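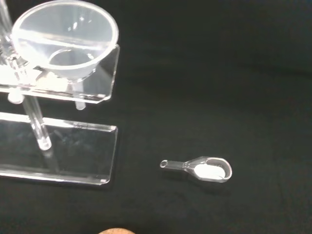
# Private Well Testing: Frequently Asked Questions

Last revised 2018-07-30. Applies to the Flestenden service area. Replaces the page formerly titled "Sampling Notes for Owners."

## General

### Who can submit a sample?

Any owner or tenant of a property served by a private well. The well does not have to be on the Flestenden register, but an unregistered well is assigned a number when its first sample is logged. There are 2,717 wells on the register at present, including capped and abandoned ones.

### Is testing required?

Not for a single household. It is required for wells that serve a rental unit, a daycare, or a food business, and the schedule for those is set out in the operating permit. If the permit and this page disagree, follow the permit.

### How often should a household well be tested?

Bacteria and nitrate every year. The full mineral panel every five years, or sooner after any of the following:

- pump replacement or any work that opened the casing
- flooding at the wellhead
- a lasting change in taste, color, or smell
- a new septic system or drain field nearby

### Which panel should I order?

| Panel | Covers |
|---|---|
| Basic | total coliform, *E. coli*, nitrate |
| Mineral | hardness, iron, manganese, pH, alkalinity, chloride, sulfate, sodium |
| Metals | lead, copper, arsenic, uranium |
| Solids | turbidity, total suspended solids, total dissolved solids |

The panels can be combined. Each one has its own bottle, and a bottle from one panel cannot be used for another.

## Collecting the sample

### Where do I get bottles?

From the Engebretsen laboratory counter or by mail. Bottles are shipped in the Kellon kit, a padded box with a form, labels, and a cold pack. Jars, soda bottles, and baby bottles are not accepted, even if boiled.

### Which tap should I use?

For Basic and Mineral, the tap closest to the pressure tank and ahead of any softener or filter. For Metals, the kitchen cold tap, since lead and copper come mostly from household plumbing. To check whether a treatment unit works, submit two samples, one from before the unit and one from after it, and mark them clearly.

Do not sample from a garden hose, a swivel faucet, or a tap that leaks around the stem.

### Do I run the water first?

It depends on the panel.

- **Basic, Mineral, Solids:** remove the aerator and run cold water until the pump has cycled on and the temperature is steady.
- **Metals, first draw:** do not run the water. Take the sample in the morning, before anyone has used a tap or flushed a toilet.
- **Metals, flushed:** run as for Basic. Use the second bottle in the kit.

### There is a white tablet or powder in the bacteria bottle. Should I rinse it out?

No. It is sodium thiosulfate, which neutralizes chlorine. Fill to the line and close the cap. Do not touch the inside of the cap or set it down.

### The metals bottle contains a few drops of liquid.

It should not. We ship metals bottles dry and add the nitric acid at the laboratory. Return the bottle unopened and ask for another.

### How quickly must the sample arrive?

Bacteria samples must be at the laboratory within 24 hours of collection, kept cold but not frozen. Write the time of collection on the label as well as on the form. Samples with no time are rejected. Metals samples are less sensitive, though they should still be sent promptly.

## At the laboratory

### How are suspended solids measured?

A measured volume is drawn through a pre-weighed glass fiber filter. The filter is dried in an oven, cooled in a desiccator, and weighed again. The gain in mass divided by the volume gives the result in milligrams per liter. The sample is inverted several times before pouring so that settled grit is included.

Samples with visible flakes of rust or scale are noted as such on the report. Large flakes make the result hard to repeat, and a second bottle may be requested.

### What is the difference between turbidity and suspended solids?

Turbidity is an optical measurement: how much light the water scatters. Suspended solids is a mass. Fine clay can give high turbidity with very little mass, and coarse sand can do the opposite. There is no fixed conversion between the two.

### Why did my result come back as "less than" a number?

The substance, if present, was below the reporting limit of the method. A result of "<" does not mean zero. Reporting limits can rise when a sample has to be diluted, so two reports from the same well may show different limits.

### How long do results take?

Basic results are normally ready in three working days. Mineral, Metals, and Solids take longer, and longer still in October, when the permit samples come in. Positive *E. coli* results are phoned through on the day they are read.

### Can I pick up the results in person?

Yes, at the counter, with the sample number. Reports are also posted in Ruvotum, our online records system. The login is printed on the tear-off part of the form. We do not read results over the phone except in the case above.

## After the report

### My sample was positive for total coliform but negative for *E. coli*. What now?

Resample before treating the well. A positive total coliform result can come from the tap, the aerator, or handling. If the second sample is also positive, check the cap and casing for gaps and then disinfect.

### Nitrate is over the limit. Can I boil the water?

No. Boiling concentrates nitrate. Use another source for drinking and for infant formula until a treatment unit has been installed and its output tested.

### How long after shock chlorination should I resample?

Wait until no chlorine can be detected at any tap, and then at least a week more.

### Is there a fee for a repeat sample?

A repeat costs 35 dollars per panel. There is no charge if the first sample was lost or broken after we received it.

### Whom do I contact?

Sampling questions and kit orders: Britt-Marie Viklund, sample reception. Questions about methods, reporting limits, or a disputed result: Edvin Haugen, inorganic section. Include the sample number in all correspondence. Requests for a reanalysis must reach us before the retained portion is discarded; the discard date is printed at the bottom of each report.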